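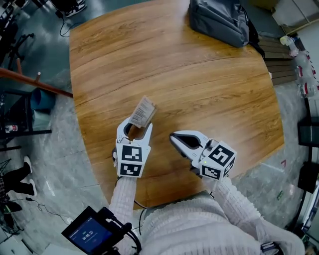 What should go into a day pack first, the small packets or the large items? Large, flat items go in first against the back panel, and small packets go in last, near the top or in an outer pocket.

Drokcombe walkers' store revises its packing sheet

The packing sheet handed out with hired day packs at the Drokcombe walkers' store has been rewritten for the winter season. The new version came into use on Wednesday, December 25, 2019, when the store opened for the morning walk to Flaltcombe. It replaces a sheet that had been in use since July of the previous year.

The main change concerns small packets: plasters, wipes, drink powders, dried food and similar items sold in plastic pouches. The old sheet told hirers to fill the main compartment from the bottom up in order of weight and said nothing on where packets should go. Most people dropped them in wherever there was space, and they worked their way down beside the back panel.

Under the new sheet, all packets are laid out on a table before the pack is opened. Each is checked for its label and for splits along the seal. Packets with a label that can't be read are left out. The rest are sorted into two groups, food and first aid, and each group goes into its own bag with the label side outwards. Both bags are packed last.

Osian Parry, who wrote the sheet with Lumturie Jurić, said the layout step adds a short delay at the start and saves a longer one on the hill. "If a packet is split you want to find it on the table. Powder in the seams of a pack takes a wash to shift, and the pack is then out of hire for two days while it dries."

The store keeps 11 hire packs. All are of the top-opening type, with one main compartment and one outer pocket. The sheet does not cover packs with a frame, and hirers who bring their own are asked to follow the maker's notes on strap length and load.

The order of packing is now as follows. Spare clothing is folded flat and placed against the back panel. The flask stands upright in the middle, with the lid checked for tightness. Waterproofs go over the top of both. The two packet bags come next, first aid uppermost, and the map goes in the outer pocket. Straps are adjusted once the pack is full and on the wearer's back. Slack ends are tucked in.

The layout should be done on a clear, dry surface at waist height. Packing from a bench or the floor is discouraged in the text, as small items roll out of view and bending over a half-filled pack tends to tip it forward.

A trial was held over the autumn, in which 513 hires were logged on return. Marcelle Lemaire, who kept the log, said the commonest fault under the old sheet was a packet left behind in an empty pack, followed by wet labels. The log will be kept going until July, when the wording will be looked at again.

Copies of the sheet are free at the counter. A large-print copy can be asked for. Hirers returning a pack should empty both compartments over the counter tray and hand back any unopened first aid packets, which are checked for date and put back into stock. Opened packets are thrown away. The charge for a pack returned with food spilled inside is unchanged.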